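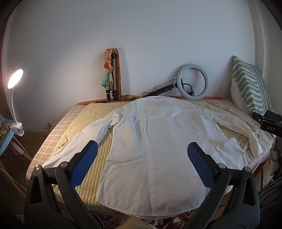
How do you get an audiobook from the library onto your phone?
You borrow it through your library's lending app, using your card number and PIN, and it plays on your phone or tablet just like one you'd bought.

I've been listening this way for ages and I still get a little thrill when a long hold comes in! Our branch in Larkau uses an app called Temba, so the names of the buttons below come from there, but most lending apps are laid out in much the same way.

Getting set up

Install the app, tap Add Library and type in your town. Put in the number from the back of your card (leave out the spaces) and your PIN. If you've forgotten the PIN, the desk can reset it while you wait.

Borrowing your first book

Search by title, author or narrator – do try narrator, it's how I found half my favourites. Tap Borrow if the book is free, or Place Hold if somebody else has it. Loans last 14 days, and you can have 15 holds on the go at once.

Open your Shelf and tap Download. Do this on your home wifi, as a long novel can easily take up 300 MB and some of the really big ones go past 500. Memoirs read by the author are a lovely place to start, and they tend to be shorter too.

Settings worth changing

Turn on the sleep timer if you listen in bed. Set the skip-back button to 15 seconds, perfect for when the kettle drowns out a sentence. And have a play with the speed! I like 1.25 for chatty memoirs and normal speed for anything with a big cast.

When you've finished

Loans go back by themselves, so there are no fines. You can also tap Return Early, and the next person in the queue gets the book sooner – I'm always so grateful when someone does that for me.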